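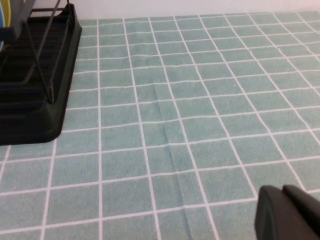
Progress report to Neltar, February
Prepared by Myfanwy Skyrme

Work this period was on the wrist-camera planner. The surface estimator now fits a local height map in place of a single plane, so a crease in a cloth no longer shifts the predicted contact point. Planning time fell from 90 ms to 45 ms per cycle after Weidong Shi moved the collision check to a separate thread.

Two faults remain open. Thin wire is still dropped by the depth filter — Xinyi Xiao is testing a lower threshold — and the log viewer loses its time stamps when a run is paused.

The Tultstead test set has been extended by 12 runs. Next period we will merge the filter change and repeat the full set. Spending is within budget.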